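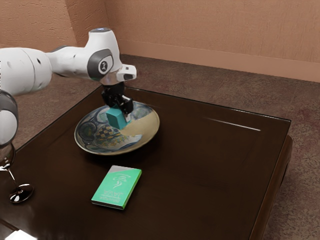 **Buvach youth leaders ask for proof before groups switch to new booking software**

*For release: November*

The Buvach Association of Youth Groups will not recommend the Clurnora sign-up and records system to its member groups this winter. The association says the claims made for the product have not been backed up, and that paper forms will stay in use at all its camps and training weekends until they are.

Clurnora is sold by Savolainen, which has offered it to the association at no charge for the first 3 months. The company says the system will save each group leader almost 8 hours a month. The association asked how that number was worked out and was sent a brochure.

"We have heard this before," said Urho Vainio, who chairs the association. "Two years ago it was Uner. We were told it would end the paperwork. Leaders typed everything in, then printed it out, because you can't read a phone screen in a field in the rain. I would like to see where the eight hours come from. I don't think I have eight hours of paperwork to save."

The association's groups have 1000 young people on their books between them. Each has a health form, a contact form and a permission form, renewed every year. Under the Clurnora offer, parents would enter these details themselves through a website, and leaders would look them up as needed.

Sabina Slanina, the association's training lead, tried a test account this fall. She reported that the booking pages were easy to use, and that reminders to parents went out when they should. She was less happy with the health section, where a leader has to open three screens to find out whether a child has an allergy. She could not find a way to download a full camp list, and Savolainen has told her that one is planned. No date was given.

"Planned is a word I've learned to be careful with," Slanina said. "If it's there in the spring, I'll look at it in the spring."

The association has put four questions to the company in writing:

- Where are the records stored, and who at Savolainen can read them?
- What does the system cost per group once the free period is over?
- Can a group take all its records with it if it leaves?
- What is a leader supposed to do at a campsite with no signal?

A reply to the second question has been received. It says that prices will be "competitive." The other three are still open.

Groups that already use Clurnora on their own are free to carry on, but should keep a signed paper health form for every child who stays overnight. Sign-up for winter leader training is on paper, as usual, and forms can be picked up from any group leader.

**Contact:** Sabina Slanina, Buvach Association of Youth Groups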